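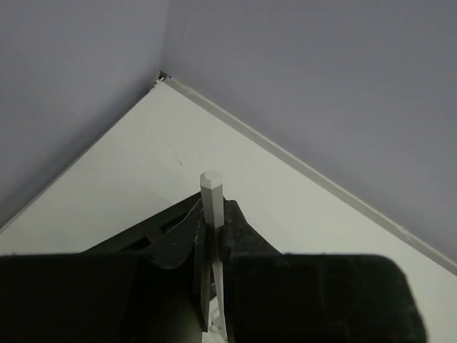

Slender, gray, six-sided, upright.

Thread on moving apartments at my age, in no useful order. Khairul Oei, Draltbridge, second floor, no elevator.

The old place was 530 square feet. I told everyone that moving out of 530 square feet would take an afternoon. I told the van people this too, and the man on the phone went quiet in a way I should have paid attention to.

Small apartments are packed like submarines. Every drawer has another, worse drawer inside it. I own a bag of bags. I also own a second bag of bags, which I had put somewhere safe in case something happened to the first one.

The van was from Sönmez. Good people. They quoted me for four hours and I said surely three. Final bill was $970, and I would like it on record that the couch was responsible for most of that.

The couch went into the old place in March nine years ago. I have no memory of how. I assume the doorway was wider then, or I was more persuasive.

We tried it on end. We tried it legs off. We tried what the younger mover called "the pivot," where three grown adults say "pivot" at each other in a stairwell. It left the building missing one armrest and most of its dignity.

On labeling boxes. Box one said KITCHEN – GLASSES, MUGS, WRAPPED. Box nine said KITCHEN ETC. Box twenty-something said STUFF. The last box I taped shut says NO, and I still haven't opened it.

The new lease has a clause about bicycles in the hallway, a clause about wind chimes, and a clause about "aquatic pets over a reasonable size." There's a story behind that one and my landlord will not tell it.

Changing your address is a fun way to learn how many companies think they know you. The dentist took a minute. The bank wanted a letter proving I live here, sent to here, which they would mail once I had proved I live here.

Gremateo delivered the bookcase. You might remember my last thread about a Gremateo bookcase. That one leans. I bought the same one again so they could lean toward each other and call it a design.

The instructions are all drawings. There's a little man with no face who is happy in the first drawing because he has a friend to help him. In the second drawing he's alone and there's a big X through him. I was the second drawing for about 108 minutes.

Step 14 asks you to check that you did step 3 the right way around. I feel this could have come up sooner.

It's standing. It holds books. I have put the heavy ones on the bottom and the ones I want visitors to think I've read at eye level.

Neighbor report: upstairs owns either a treadmill or a very anxious horse. Downstairs practices the clarinet, the same eight bars, with the same mistake in bar six. I now hum the mistake.

I met the clarinet on the stairs. Lovely woman. She asked whether the noise bothered me and I said "what noise," so that's the next several years decided.

The light switch by the front door does nothing. I've flipped it every night since I got here. Somewhere in Draltbridge a person is losing their mind over a porch light – sorry, whoever you are.

First grocery run at the Sturkeo on the corner. They keep the eggs next to the greeting cards. I walked the whole store twice, found out what a sympathy card costs now, and came home without eggs.

Things I paid two movers to carry up two flights and then threw out within the week: a toaster oven tray (no toaster oven), a phone book, the box a lamp came in, a different lamp.

Several of you asked about the view. Kitchen window looks at a brick wall. Bedroom window looks at the same wall from further along. If you lean out of the bathroom one you get half a maple tree, and I'm not saying how I know that.

The cat, for those who only follow me for the cat: spent two days behind the water heater, came out at 4 in the morning, walked the whole apartment once, and has been acting like the leaseholder ever since.

Got my deposit back, minus $40 for "wall marks consistent with couch."

Still looking for the can opener. It isn't in KITCHEN or KITCHEN ETC. I've started looking at the box that says NO.

Last updated Jun 28, 2021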